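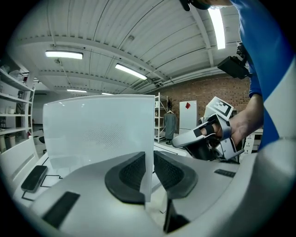 Frosted plastic sheet in one gripper, second gripper standing by. Bench session at the Kuipers workshop.

Wanted: spare hands for the Zedex build (Esden, unpaid but well fed)

Right, I need people. Zedex is the two-armed household robot I've been putting together in the shared workshop at Kuipers, and it has got to the stage where the arms move nicely and haven't the faintest idea what to do. So we're teaching it by showing it. You hold a gripper in each hand, you do an ordinary job (pick up a plate, shift a bit of plastic, fold a cloth) and the recordings go into a big pile that Zedex learns from later on.

The pile currently stands at 3697 clips, and far too many of those are me. I'm tall, I'm left-handed and I grab everything as if it's about to run away, and the robot is picking up all my habits! I'd love it to learn from people who move differently. I'm after another 1000 clips before I retrain, and I'd like most of them to come from hands that aren't mine.

Who I'm looking for

Anyone over 18 who can stand up for a good part of an afternoon and doesn't mind doing the same small thing over and over. I've got room for 11 people on this round. You don't need to know the first thing about robots, or code, or electronics. Gardeners, knitters, people who've worked in kitchens, people who are hopeless at all of it, come along. Left-handers are welcome too (I know, I've just complained about myself, but I'm only one sort of left-hander).

You do need a decent grip in both hands, as the grippers get heavier as the session goes on. If you've got a dodgy shoulder or a bad wrist I'd sit out this round and ask me about the labelling instead, see further down.

What you'll be doing

I'll put you through a practice half hour first, mostly so you can get used to squeezing the handles and seeing how far the fingers open. It feels like eating your tea with barbecue tongs to begin with. Then we work down a list of 21 tasks. Some are at the table and some are on the floor, and I'll swap the objects about between goes. You drop things. Everybody drops things. Drop it, pick it up again, carry on, and I'll sort out what's worth keeping when I get home. 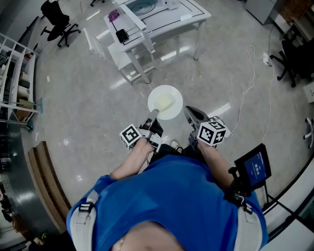 Floor work with both grippers and a plate.

The floor tasks are the ones I'm shortest on. Flat, round things are a pain for Zedex. Plates especially, as the finger tends to push them along instead of getting under the rim, and soft food on top makes it worse. If you've got good knees and some patience, put "floor" in your message and I'll love you forever. Kneeling mats provided.

The thin sheet tasks are fiddly in a different way. You have to come at the edge fairly square or the sheet bends away from you, and I want lots of different ways of coping with that. Please don't ask me for the correct method, I haven't got one, and if I had I'd have programmed it in by now and saved us all the bother.

When and where

Sessions start at 2 pm and finish by 5 with a long tea break in the middle, running right through to December. I'm fairly relaxed about how many you do. One is useful, three is brilliant. The workshop is on the Esden side of the railway bridge, ground floor, blue door round the back, and there's free parking if you don't mind puddles. Buzz and wait a minute, the bell is hard to hear over the extractor.

Wear sleeves you can push up and shoes you're happy to stand in. Leave dangly bracelets at home, they catch.

What you get

Tea, cake, soup if it's cold, and your bus fare back. I can't pay for your time, it's a hobby build that comes out of my own pocket. You also get your name on the thank-you page if you'd like it there, and first go with the robot when it's trained. First go may well involve it handing you a plate very, very slowly.

The recordings are used for training Zedex and nothing else. I don't need your face. If you change your mind afterwards, tell me and I'll delete your clips.

Can't stand for that long?

I also need a couple of people for labelling, done sitting down at home on your own computer. I've written a little program for it called Stimadex. It shows you a clip, you mark where the grab starts and where it ends, next clip. Rather soothing with the radio on. It does crash if you press the space bar twice, so don't press the space bar twice.

How to join in

Drop a note through the workshop letterbox or use the contact form on this site and put "Zedex hands" at the top. Tell me which hand you write with, whether you're up for floor work and which afternoons are no good for you. I answer most evenings once the soldering iron's off.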